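静修场地选哪家？Clurnia / Wudosis 求意见

版块：场地与带领 » 团体静修

山雀不吃米 发表于 2025年10月2日

急问。下个月初要定一个团体静修的场地，两天一晚，自己带带领人过去，不用对方出人。预算卡得死，公司HR那边只肯按人头报，超了要我自己写说明。

目前看了两家：
Clurnia，山上那个，老院子改的，能住16人，挤一挤据说还能加床。包场价，三餐素食。
Wudosis，湖边，房间新，按人头收，带领人也算一个人头（这点很烦）。

有去过的吗？主要想知道隔音，还有活动室能不能晚上用。我们晚上有一场静坐，到十点多。

半坡 回复：

Clurnia去过，春天去的。隔音别指望，木地板，楼上走一步楼下全听见。不过我们那次是止语的，大家都轻手轻脚，倒也还好。活动室晚上能用，钥匙给你，自己锁门就行。

热水要排队。16个人排队洗澡，最后几个基本温水，提前跟大家讲清楚。

kk_lanlan 回复：

投Wudosis。贵是贵点，省心。活动室有地暖，垫子够厚，不用自己背。Clurnia那个垫子薄得跟没有一样，我膝盖不好，坐了一次就再也不想去了

半坡 回复 kk_lanlan：

垫子可以自己带啊。再说静修去什么地暖房，那叫度假。

kk_lanlan 回复 半坡：

又来了。吃苦就等于修行？我带过的组里有五十多岁的学员，腰椎做过手术的，你让人家冻着坐两个小时试试。场地舒服人才能安静下来，这个我不跟你争。

山雀不吃米 回复：

两位别吵…我们这组年纪跨度确实大，最小二十出头，最大的快退休了。膝盖问题我记下了。

问一句Wudosis晚上活动室几点关？官网没写，打电话没人接

灰度 回复：

Wudosis九点半清场，我们去年跟他们磨了半天，加钱延到十点，再晚不行，说湖边那排住户投诉过。你十点多那场悬。

另外说个你可能没想到的，先搞清楚自己到底是办静修还是办团建。公司出钱的那种，十个里八个最后变成团建，半夜有人在房间打牌。我做教练这么多年，见太多了。HR要的是照片和签到表，带领人要的是安静，这俩从第一天就打架。建议你跟HR先谈妥：手机收不收，老板来不来，来了是学员还是领导。谈不妥的话去哪家都一样。

山雀不吃米 回复 灰度：

说到点上了，老板要来…而且他想在第二天上午加一个四十分钟的“战略分享”。我还没敢跟带领人说

灰度 回复 山雀不吃米：

哈哈那你先别定场地了，先去说。

青石板路 回复：

插一嘴，不完全同意灰度。老板来不一定坏事，我们那次老板全程跟着止语，吃饭洗碗都自己来，回去以后组里气氛好了挺久。关键带领人压不压得住。楼主的带领人有没有带企业组的经验？带惯个人静修的，碰到企业组容易懵。

山雀不吃米 回复：

带过几次小的，都是NGO的组，公司的没带过。她本人很稳，就是不太会拒绝人

青石板路 回复：

那要有个人替她挡，就你了。日程提前发下去，写死，第二天上午那段空着不接任何东西。战略分享挪到午饭后散场前，愿意听的留下。 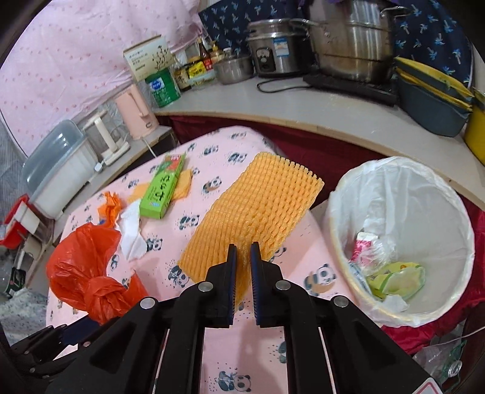
还有交通。Clurnia最后3公里大巴上不去，要换他们的小面包分批接，16个人得跑几趟，行李另算一趟。我们那次光上山就花掉一个多小时，第一节课直接砍半。签到时间往前提，别按导航的时间算。

半坡 回复：

对对小面包，忘了说这个。下山也一样，赶高铁的要留足时间。

kk_lanlan 回复：

所以还是Wudosis，大巴直接到门口（最后一次安利）

不想起床的豆 回复：

你们都不提Noonan吗？在Wudosis再往北一点，小一些，主楼住不到20个人，活动室是独立的一间，离住的地方有段路，晚上闹到几点都没人管。包场按天算。我们付了定金40%，改期一次免费，取消的话提前多久退多少我忘了，你自己问。

缺点：饭一般，就是一般的食堂味。手机信号差，对你们可能算优点。

灰度 回复 不想起床的豆：

Noonan换过老板吧？我印象里前几年那边管理很乱，订好的房给别人了。

不想起床的豆 回复 灰度：

换了，现在是夫妻两个在打理，我接触下来挺靠谱，邮件回得快。以前怎么样我不清楚

山雀不吃米 回复：

Noonan刚去查了，距离也ok。按天包场的话HR那边要我自己摊成人头，麻烦但是能做。

定金抬头能开公司吗？

不想起床的豆 回复：

能开，开票要等几天，催一下。

半坡 回复：

纯提醒，合同里“活动室使用时段”一定要写进去，口头说的到了现场换个值班的人就不认了。吃过亏。

路过的42号 回复：

楼主如果人数会变，问问Lermont的人，他们做中介的，手上场地多，收一点服务费，但是改人数改日期都是他们去扯皮。我觉得值。

kk_lanlan 回复 路过的42号：

Lermont别了吧，报价比直接订高一截，而且推的永远是那几家。

路过的42号 回复 kk_lanlan：

我用的时候没高那么多，可能看季节。反正问价不要钱

山雀不吃米 回复：

更新：跟带领人讲了战略分享的事，她沉默了半天，说可以，放最后，她不参加。行吧。

场地现在倾向Noonan，已经发邮件了，问了晚上时段、素食、有没有椅子给膝盖不好的同事坐。Clurnia做备选，先不付钱。Wudosis九点半这个真的没办法，抱歉了lanlan

kk_lanlan 回复：

没事哈哈，椅子记得要没扶手的，有扶手的坐久了肩膀会往上耸

山雀不吃米 回复：

收到，补一封邮件去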